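Rehema Makokha
February 26, 2024

Right, a thread on bronze animals and the words dealers wrap around them, since three of you sent me the same auction listing over the weekend. It's the stag. You know the one. 1/

The listing calls it "a rare lifetime cast by Ernano". I've spent enough of my life with this stuff to have a physical reaction to the word lifetime. Whose lifetime? The sculptor's? The foundry's? The bloke who bought the moulds?

For anyone new: Ernano modelled deer, hounds and the odd goat, sold them through a shop, and was never famous enough for anybody to write the big book. That's the perfect size of artist for nonsense. Famous ones get checked.

The family sold the models to the Griltine foundry after he died. Griltine went on casting them for decades, signed exactly as before, because the signature was in the model. So a signature tells you who made the thing the mould was made from. That's all it tells you.

And yet the listing has four photos of the signature and none of the underside. Four!

I always ask for the underside. A seller who's handled bronzes for years knows why I'm asking. If I get back "unfortunately it's quite heavy to turn over", I've learned something about the seller, at least.

What I look for under there: how the base is fixed, what the nuts and threads look like, whether the inside surface has been painted over with something brown and uniform. None of it is proof. A good old cast can have a new bolt because someone's aunt dropped it in 1960.

But brown paint on the inside bothers me. Old insides are usually a bit grotty and uneven. Somebody who paints the inside of a bronze has been thinking about people like me looking at it.

Now the size. The stag in the listing is given as "approx. 33 cm". Approx! You've got a ruler, mate. Bronze shrinks a little as it cools, so if someone takes a mould off a finished bronze and casts from that, the copy comes out slightly smaller than the one it was taken from.

So the exact height matters, and it's the one number they've gone soft on. I've emailed asking for it in millimetres, ground to antler tip and along the base. Along the base is better. Antlers get bent.

No reply so far. I'm not reading anything into that, it's Monday. 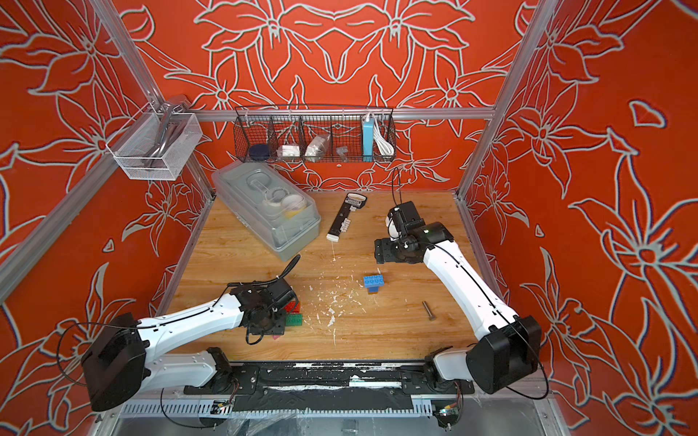 Next, the stamped number. It says 13 on the back edge of the base, and the listing says this "indicates a limited edition". Does it? Thirteen out of what?

Griltine stamped numbers on all sorts. Some look like a model number, some look like a worker's mark, and some I can't explain at all. I've seen a hound with 858 on it. If you think they ran off 858 of that hound and numbered them by hand, I have a bridge in Sydney to show you.

The idea that every number on a bronze is an edition number is very modern. We're used to prints with a pencilled fraction in the corner, so we see a number and our brains fill in the rest. Dealers know we do this.

Somebody will bring up the Trotel catalogue so let me get in first. Yes, Trotel lists the stag. Yes, it says "edition small". Trotel was a shop. It was a shop catalogue. It was trying to sell you a stag.

I like the Trotel catalogue, I've got a photocopy with tea on it. It's good on titles and terrible on quantities. Same page describes a pair of goats as "the most admired work of our age", and I've never met a person who admired those goats.

On patina. The listing says "superb original patina, rich chocolate". Maybe. It's a nice colour in the photos, I'll give them that. But photos lit by two warm lamps make everything chocolate. My kettle would look chocolate.

Honest wear shows up where hands and dusters go: the nose, the top of the back, the front edge of the base. If the high points and the hollows are the same tone all over, I start wondering when it was last redone. Plenty of real ones have been redone, by the way. It knocks the price, it doesn't make it a fake.

I'd just like them to say so. "Patina refreshed at some point, we don't know when" would make me more likely to bid. I know I'm in a minority.

Then there's the provenance, my favourite part. "From the collection of a Melbourne gentleman." That's it. That's the provenance. There are a lot of gentlemen in Melbourne and I'd say most of them don't own a stag.

If there was a receipt they'd have photographed the receipt. If there was an old label on the base it'd be the first picture. You learn to read these listings by what a proud seller would've shown you and this one hasn't.

To be fair to the auction house (I'm trying), they've got a sale to fill and probably one person doing everything from teaspoons to tractors. I don't think anyone's sat in a back room plotting. I think somebody copied the wording from the last time a stag went through.

Which I can more or less prove, because the phrase "proud monarch of the forest, alert to danger" is also in a listing from a different auction house, two sales back, for a different animal. It was a goat.

Several people asking whether the modelling itself is any good. Here I have to be careful, because I like it. The neck's lovely. He understood how a deer carries weight on the back legs just before it goes. The ears are a bit thick but his ears always are.

What I can't tell you from photos is how crisp it is. Look between the toes and along the lower jaw. On the good early casts I've handled, the hair there has an edge you can feel with a fingernail. On the late ones it goes soapy. On a copy of a copy it's a thumbprint in butter.

The photos stop just short of being sharp enough to see that. They always do!

Someone in the replies says a "Zou report" comes with it. Zou is a letter service. You send pictures, they send back a page with a nice heading. I've read around 70 of those pages over the years, lent to me by people who'd paid for them, and I'm yet to see one that says no.

I'm not saying they're crooked. I'm saying if a smoke alarm has never gone off I'd want to hold a match under it. Also the page for this stag says "in our opinion consistent with the artist's work", and so is a late cast, and so is a copy. Everything made from his model is consistent with his work.

What would change my mind? A photo of the underside in daylight. A height in millimetres that matches or beats the one I measured years ago. Any bit of paper with a date on it. I'm quite easily pleased, whatever my replies say.

And what would I pay as it stands? What you'd pay for a decent decorative stag by nobody in particular. If it turns up good, you've had a win. If not, you've got a stag, and you only paid stag money.

The estimate's well past that, so I'm out unless they write back. Please don't message me to ask if you should bid. I don't know. Go to the viewing, take a torch, ask a grown-up to help you tip it over.

A few questions from the replies.

"Can't they just test the metal?" They can, and it'll say bronze. Sometimes a test finds something that shouldn't be there for the date, and that's useful. But Griltine was around for a long while and used whatever it used. A result that fits doesn't narrow it down much.

"Is a foundry mark better than a signature?" A bit. It's still a stamp, and stamps get moulded along with everything else. Look at whether it was struck into the cold metal with a clean edge or came out of the mould a little soft. With your own eyes, in person, with the torch I mentioned.

"You're very cynical." I've bought two wrong ones. One's a doorstop – a good doorstop – and the other I sold on as exactly what it was, for a lot less than I'd paid. It had a certificate too.

"Aren't late casts still worth having?" Yes! I've got one on the bookcase. It was sold to me as a late Griltine cast by someone who told me so up front and showed me the bottom before I'd asked. I paid the asking price and didn't even haggle.

Catalogue's up until the sale in March. If they answer about the measurements I'll add it under this post, including if I'm wrong about the whole thing. Muting replies for a bit now, I've got dinner on.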